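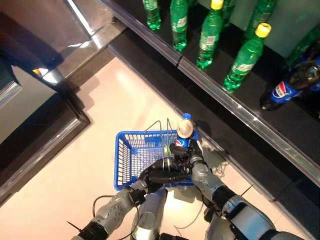 Ilona Hyvönen
Product editor, store equipment

Unia two-arm store picker
Sold and serviced by Wultero

Unia is a two-armed picker for grocery stores that fill online orders from their own shelves. It carries an ordinary shopping basket in two multi-fingered hands, so the store keeps the baskets it already has. Small soda bottles ride upright in the corner of the basket, where a hand can steady them against the rim.

What it can do now
Unia handles bottles, cans, cartons and boxed goods from open shelves. It holds the basket low with one hand and works with the other. On a short drinks order it is slower than a store clerk, and we quote it that way. Most buyers run it before opening, from 5 a.m., when the aisles are clear.

What it can't do yet
Loose produce, eggs and bread still go to a person. So does anything behind a freezer door. Thin wire handles are a known weak spot – the fingers do better on a plastic rim, and we recommend setting up the grip that way. Bagging is not supported. Neither is restocking, although the Ider software has a trial mode for facing up bottles on a single shelf.

At home
We are often asked about putting away groceries in a kitchen. Unia is not sold for home use. Cupboards vary too much, and the arms need more floor space than most kitchens have.

Specifications
Arms: two, silver-gray housing, black joints
Hands: black, multi-fingered
Basket load, maximum: 31 lb
Minimum aisle width: 35 in
Stored items in Ider: 2,000 standard, 3,776 with the extended plan
Floor: smooth tile or sealed concrete, level

Ordering
Lead times are confirmed with each quote. The next store trials start in November. Wultero needs a floor plan and a list of the drinks and dry goods you want picked. Spare hands and arm cables are listed under Parts.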